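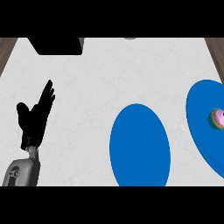
楼主 白墙下的猫:大家好,我在 Juška 的中央厨房做甜点包装,中文不是我的母语,写得不对的地方请原谅。我想问的是,你们的工作单位引进机械手以后,排班和工资是怎么变的?我们这里从十月开始试用,现在还在模拟阶段,工程师每天把模拟画面投在休息室的屏幕上,让我们提意见。任务听起来很小:把点心从一个盘子拿到另一个盘子。模拟里一个蓝盘子是空的,旁边那个蓝盘子上放着粉色糖面的小点心,黑色的手举在左边,离盘子还有一大段桌面。我看的时候想,这个动作我做了四年,从来没有想过它可以分成那么多步。主管说不会裁人,但是他也说以后夜班只需要一个人“看着”。“看着”算不算一个工作,工资按哪一级算,他没有回答。

2楼 Oltik老员工:先说我的情况。我在 Oltik 的仓库,机械臂用了两年。裁人确实没有,可是走了的人也不再补。原来一班六个人,现在三个。活儿轻了,腰不疼了,这是真的。但是一个人要管的事情变多,报警一响就要跑过去,休息时间常常被切成几段。

3楼 mudassar_j:我是 Mudassar Janjua,在 Warnden 做现场调试,也是外国人,中文慢慢写。我想替工程师说一句话:给你们看模拟,是好事。我去过不少工厂,工人第一次见到机器的时候,机器已经用螺丝固定在地上了,那时候再提意见就很晚。建议你们把意见写在纸上,一条一条写,写上时间。口头说的,下个星期就没有了。

4楼 楼主:谢谢3楼。我们有意见本,放在休息室。我写了两条。第一条是糖面怕碰,我们平时只碰纸托,不碰上面,不知道机械手是怎么拿的。第二条是盘子的位置,真正干活的时候盘子不会每次都放得那么准,早上忙起来谁都是随手一放。

5楼 面粉过敏的面包师:第二条写得好。我们店用过 Jistum 的分拣机,盘子歪一点它就停。最后的结果是人去适应机器,地上贴了胶带,桌上也贴了胶带,盘子必须放在胶带里面。以前是我安排桌子,后来是桌子安排我。干了半年我就申请去烤炉那边了。

6楼 mudassar_j:胶带的问题要看是哪一代设备,现在的系统对位置的要求没有那么严。不能用旧机器的经验来判断新机器。

7楼 面粉过敏的面包师:你们调试的人每次都这样讲。设备是新的,贴胶带的还是我们。

8楼 Oltik老员工:两位都不要急。我觉得楼主真正的问题是“看着”这个岗位。我们那里一开始也没有级别,按普通包装工发钱。后来大家一起去谈,加了设备津贴,每个月600块。不多,但是工资单上有单独的一行,这一行很重要,以后换主管也不容易拿掉。

9楼 潘国清在路上:我是 Guoqing Pan,以前做过生产计划。提醒楼主一件事,问清楚产量指标怎么定。我们那条线,人工的时候一班做将近876盒,机器进来以后指标马上提高了,可是机器停机的时间也算在班组头上。机器坏了,扣的是人的奖金。这个要在试用期就讲好,写进书面里。

10楼 楼主:停机算谁的,我真的没有想到,今天下午就去问。另外我想说一点不一样的感觉。我不是反对机器。冬天的夜班很难熬,同样的动作重复几千次,手指会肿。如果夜班的这部分给机器做,我是高兴的。我担心的是新来的年轻人,他们以后从哪里学手感?我当时就是在夜班,跟着一位老师傅学会的,她站在我旁边,我拿坏一个她就让我吃掉一个。

11楼 Oltik老员工:哈哈,吃掉一个,这个培训方法我也愿意参加。

12楼 面粉过敏的面包师:学手感的问题我同意。我们店现在招来的新人,机器一停,他们不知道怎么用手做。有一次停了66分钟,只有我和另一个老员工在装盒,别的人站着等。

13楼 mudassar_j:这一点我没有反对意见。我在的项目里,有的客户每周留一个班完全手工做,为了不忘记。成本高一点,管理层不一定喜欢,但是可以提出来。

14楼 楼主:手工班这个主意我写到意见本上了,算第三条。刚才问了主管,停机的时间怎么算,他说“还没有讨论”。级别的问题他说要等正式安装以后再定。我不太满意,我请他在本子上签了字,写明这两个问题是今天提出的。

15楼 潘国清在路上:签字了就好。正式安装之前再问一次,最好叫上同班的人一起去。

16楼 楼主:好的,夜班的两位同事已经答应和我一起去。有消息我再回来写。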